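Zinlow

Home About Workshop Projects Open hours Contact

About Zinlow

Zinlow is a small company that runs a shared workshop for automation builds. Members rent bench space by the month and work on their own machines, or join the one machine that belongs to the company, a table-top handling cell called Gastano. The shop occupies the ground floor of the De Bruijn building, behind the loading door. It has 80 square meters of floor, a partitioned corner for cutting and sanding, and a storage wall with lockable bins.

The company started as a cost-sharing agreement. Several people were building robot arms in spare rooms and garages, and each of them had bought the same bench supply, the same crimping tools and a printer that sat idle most of the week. A lease was cheaper than the duplicated equipment. The company was registered when the insurer asked for a legal entity to put on the policy, and the structure has stayed small. Rent, power and consumables come out of the monthly fees. Paid fixture work covers most of the rest.

What we build

Most of the work in the shop is end-of-arm work: fingers, adapter plates, camera brackets, cable routing, and the software that ties them together. We don't design arms from scratch. Arms are bought, usually used, and brought back to a known state before anything is attached to them. That means a joint-by-joint backlash check, new connectors where the old ones are loose, and a full run through the range of motion with no load.

The objects we handle are soft or thin-walled household things and toy versions of them. Soft objects are a harder test of a two-finger gripper than machined blocks. A plush toy compresses before it resists, so motor current rises slowly and gives a poor contact signal. It also has no fixed outline. The same toy set down twice gives two different shapes to the camera, and a grasp planned on the outline of the first will miss on the second. For an object with a thick end and loose flaps, our preferred grasp is at the place where the fabric is gathered, where there is the most material between the fingers and the least movement under load.

The working view during this kind of test is the one from the wrist, with both fingers in view along the bottom and the object above them.

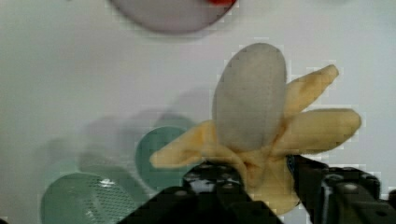

The Gastano cell

Gastano is the company's own build and the reason many members first come in. It consists of a table, an arm with a two-finger gripper, a camera at the wrist, a second camera looking down at the table, and a PC under the bench. The cell was first powered up in October and has been rebuilt in part many times.

The wrist camera is mounted close to the fingers. Placing it further back gives a wider view, but the object then covers too few pixels to judge where the fingertips meet it. The close position has its own cost: the fingers hide the lower part of the image, and anything lying behind them is lost until the arm moves. We accept this and use the overhead camera for the layout of the table.

Finger geometry has taken more time than anything else. The first set had flat, parallel faces and would push a soft object forward out of the grip as they closed. Later sets use a stepped profile with a narrower inner edge. Fasteners are kept where a driver can reach them without taking the gripper off the arm. A finger change should take a few minutes, and an early version that needed the wrist flange removed was scrapped for that reason alone.

Closing force is limited in software. The limit is set per object class and stored with the finger set it was measured on. A value measured on one set is not carried over to another. 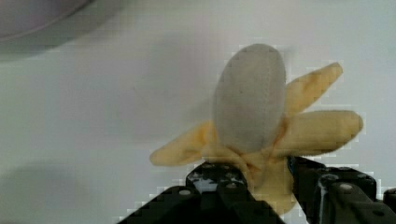 Wrist camera view. Plush banana upright, gripped at the gathered base of the peel, with one flap hanging between the fingers.

Software

The control software is called Skusto. It was written in the shop and is shared with members at no charge. Skusto reads the cameras and joint positions, logs them with a common clock, and sends position targets to the arm. It has no graphical planner. Moves are either taught by hand or written as short scripts, and both are stored as plain text so that they can be compared line by line.

The log format was fixed early and has been changed once. Each run gets its own folder, containing the camera streams, the joint record, the gripper command and measured opening, and a note file. The note file is mandatory. Skusto will not close a run until something has been typed into it. Members complained about this for a while, then began to rely on the notes when looking for old runs.

Image compression is set high on the wrist stream to keep storage within budget. Edges break up into small blocks as a result, most visibly around fabric and on the rims of dishes. For judging a grasp this has been acceptable. For measuring finger wear it is not, and that job is done off the arm with calipers. The company will not pay for 3 separate storage systems again, a mistake made in the first year, so everything now goes to one disk array with one backup in another building.

The table

A white table surface was picked so that objects stand out in both camera views. The drawback is shadow. Soft gray patches from dishes and from the arm itself move across the surface as the arm moves, and an early segmentation script treated them as objects. The script now works on color first and brightness second. Gray items on the table remain a weak case.

Table contents change with the work. Toy food, bowls, plates, cups and lids are used most, and members add things of their own. We don't clear the table to a bare state before each run. Other items within reach are part of the test, and an arm that can only work on a bare table is of little use to the people who bring us fixture jobs. The one restriction concerns height: tall items go toward the side of the table, outside the elbow sweep, and the sweep is checked at slow speed after anything large has been set down.

Cables from the wrist are left with a service loop at the tool end. Earlier builds had the cable tied tight along the last link, and two connectors failed at the solder joint. Since the loop was added there have been no failures at that point. The loop does catch on tall objects now and then, and this remains open on the fault list.

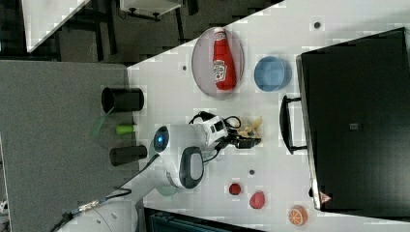 The table from above, with the arm reaching across it. Plate, ketchup bottle and light blue bowl at the top, black case along the right side.

How a build moves through the shop

There is a set order, and it applies to company builds and member builds alike.

1. Bench check. The arm or actuator is run alone, clamped, with current limits at the lowest useful value. Results go on a card that stays with the machine.

2. Tool fit. Fingers and brackets are fitted and torqued. The tool center point is measured and entered in Skusto, then measured again by a second member who has not seen the first value. If the two differ by more than the tolerance on the card, both start over.

3. Dry moves. The full motion is run above the table with no object. Cable travel is watched from the side as well as from the top.

4. Object moves. Objects are added singly at first, then with others nearby. Dishes are introduced at this step, usually a shallow one to begin with. Reaching into a dish brings the fingertips close to a rim they can strike, and a soft object lying flat across the bottom gives little height to close on. We approach with one finger on each side of the target and keep the closing speed low for the last part of the travel.

5. Endurance. A finger set is released for member use after 2,000 open and close cycles under load, with an inspection of the screws and the contact edges halfway through and at the end. Scuffing on the outer housing is recorded but does not fail a set. Movement at a screw does.

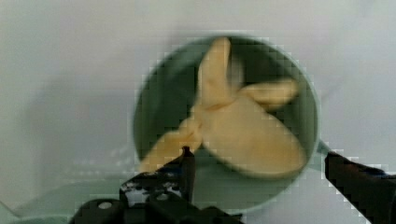
Wrist camera over a round green dish. The pale yellow soft piece lies across most of the interior.

Paid work

About half of our shop hours in a normal month go to outside jobs. These are small: a bracket for a camera, a set of fingers for an odd part, a trial to find out whether an object can be picked up at all. We quote a trial as a fixed fee and deliver the logs along with a written result. If the result is negative the report gives the force and opening at which the grasp was lost.

We don't take work that needs a certified safety cell, work involving food for sale, or anything over the payload of the arms we have. For those we can usually suggest another shop.

Membership

A bench comes with one locker bin, power, network, and use of the printers and hand tools. Time on Gastano is booked separately in blocks of 4 hours, which is enough to change a finger set, run it, and put the original set back. Members who have completed the induction may book it without staff present. Consumables above a small allowance are charged at cost.

Work done by members belongs to them. Changes to Skusto are the exception and go back into the shared version. Designs for the Gastano fingers and brackets can be copied freely by members for home builds, and several arms in spare rooms around town now run them. Drawings are kept in the binder by the entrance and on the shop server. Where the two disagree, the server copy is correct.

Visits are by appointment. Closed shoes are required past the yellow line, and long hair and lanyards must be tied back or removed at the benches.

Page last revised Apr 20, 2024

Zinlow, De Bruijn building, ground floor Contact Copyright Zinlow, all rights reserved Back to top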